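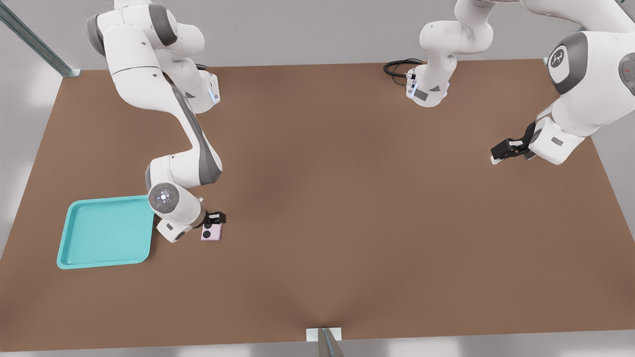
Bandemeck Folding Worktable Cover, 80-inch

Felt-backed cover for dining tables that have been asked to do a second job

Most dining tables were bought for dinner. Then somebody took up sewing, or started doing their taxes on paper again, or brought home a jigsaw puzzle of a cloudy sky, and dinner moved to the couch. The Bandemeck cover goes over the table you already own and takes the abuse on its behalf. It will not make you tidier. We have tried it in our own homes and can report no change.

The cover comes in 4 hinged panels that open flat and fold into a stack you can slide behind a door. Each panel has a wipeable top and a thick felt underside, so the whole thing stays put when you lean on it and doesn't leave marks on a finish you care about. The hinges are fabric, sewn in and not glued. Monique Chevalier, who designed the first version, had a glued one come apart under a Thanksgiving turkey and has held a grudge ever since.

What it's good for

Cutting out patterns. Wrapping presents. Repotting, if you're the kind of person who sweeps up afterward. Homework involving paint. Board games with a lot of small pieces and a rule book nobody will admit to having skipped.

What it's not good for

Hot pans. The top will take a warm plate or a mug of coffee, but a skillet straight off the burner will leave a ring, and the ring is yours to keep. Please don't iron on it either. We used to say this in small print and now we say it here.

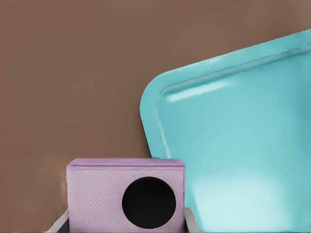 Don't use a craft knife on the bare surface. Scissors and rotary cutters over a mat are fine. A knife will go through the top layer on the first pass, and the felt underneath holds a grudge about as well as Monique does.

Sizes and fit

Open: 80 inches long
Panels: 4
Straps: 2, stored in the pocket on the end panel
Colors: Oat, Slate, Moss

Measure your table before you order. A little overhang on the short ends is fine, but if the cover hangs past the edge by more than 3 inches, somebody will put a glass on the part with no table under it. For round tables, look at the Stirnow instead. It costs more and folds into a shape best described as a large taco, but it does fit.

Care

Wipe with a damp cloth and a drop of dish soap. Let it dry open before you fold it - a damp cover left folded through August will smell like a gym bag. Crayon comes off with patience. Permanent marker does what it says on the marker. Felt can be vacuumed with the brush attachment.

Returns and repairs

Unused covers can come back within 80 days. Used covers can too, if something is wrong with them that you didn't do. Repairs to hinges and straps are handled by Irena Krawczyk in our workshop, who can usually tell from the stitching whether a dog was involved. She'll fix it anyway, but she likes to be told the dog's name.

Replacement straps and spare panels are sold separately. Moss is back in stock as of 2023-10-22.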